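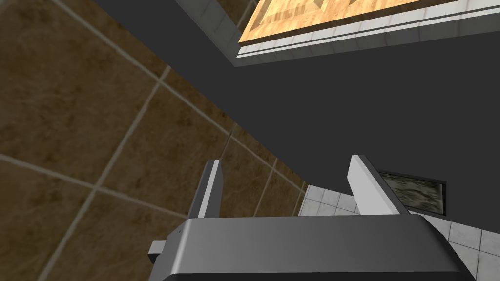 *Brudholm's gripper with the fingers open, in the kitchen of the simulated Mondimora house.*

# Brudholm in simulation: setup and upkeep FAQ

These are the questions that come up most about getting Brudholm, our two-armed robot, running in the Mondimora house and keeping it healthy afterward. Send more! This page gets updated whenever a good one comes in.

### What do I need before the first launch?

The robot model, the Mondimora house, and the Catex gripper package, all from the same release. Mixing releases is the number one cause of strange first launches. If you pull the March house with an older Catex package, the robot will load and even drive, and then the fingers will refuse to close past halfway. Check the three version files first and you'll save yourself an afternoon.

### How do I zero the grippers?

Open both grippers all the way, run `catex_zero left`, wait for the prompt to come back, then run `catex_zero right`. Do them one at a time. The tool writes the offsets to your robot file and keeps the old ones under a `.prev` name, so you can always go back.

Then close and open each gripper 10 times and look at the reported width. It should land on the same value every time. If it drifts, your time step is probably too coarse (see below).

### My fingers jitter when they touch something. Is the model broken?

Almost certainly not. Finger jitter is nearly always a contact setting. Try these in order:

1. Halve the physics time step.
2. Lower the finger stiffness to 945, the value we ship now. Older robot files had it set to 3,000, and those files are still floating around.
3. Turn finger damping up a little at a time until the buzzing stops.

I love this fix, by the way. You change one number and a gripper that was chattering like a typewriter settles right down.

### Where should the robot start?

Anywhere with clear floor and enough room to bring both arms forward. Please don't start it inside a doorway. The base fits, but the arms unfold on reset, and an elbow that begins life inside a door panel will be thrown out of it by the solver at an impressive speed.

### How do I check arm clearance near doors?

Park with an open doorway ahead, bring both arms up in front of the body, and step the simulation slowly with the collision shapes turned on. Watch the gripper nearest the door. Its collision shape is a little bigger than what you see rendered, so a gap that looks fine on screen can still register as a touch. Repeat with the robot moved over to the other side of the opening.
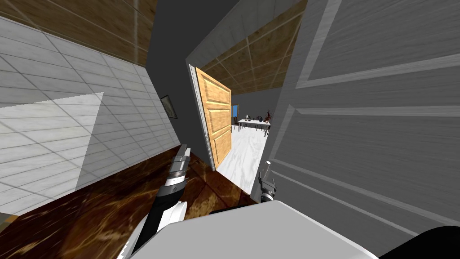 Monique Maillard wrote in to say that she runs this check with the arms at half speed first and saves the joint positions at the first contact. That way, she says, she has something to compare against after an update, and she has caught two bad elbow limits that way already. We've since added a `--save-contacts` option to the checker, so thank you, Monique!

### Does the robot need maintenance if it's all simulated?

Yes, and this is the part people skip. Nothing wears out, but files drift. Somebody tweaks a joint limit to get one run through and forgets to put it back, or the offsets end up belonging to a gripper you swapped out weeks ago. Every so often:

- compare your robot file with the released one
- zero both grippers again
- run the full self-test, which has 151 checks and prints only the ones that fail
- clear out the old `.prev` files

### A self-test check called "wrist_mount" fails. What now?

Open the robot file and look for two wrist mounts on the same arm. The Catex installer adds a mount if it can't find one by name, so a renamed mount leaves you with a duplicate. Delete the newer entry, save, and run the test again.

### Can I use a different house?

You can! The Chrysikopoulos apartment loads with the same command, and the robot file doesn't change. Floor friction does, so redo the base calibration before you trust any driving distances. Grippers can be left as they are.

### Who do I ask when I'm really stuck?

Dardo Alarcón looks after the robot file and answers on the project board, usually in the morning. Attach your robot file and the self-test output, and mention which house you loaded.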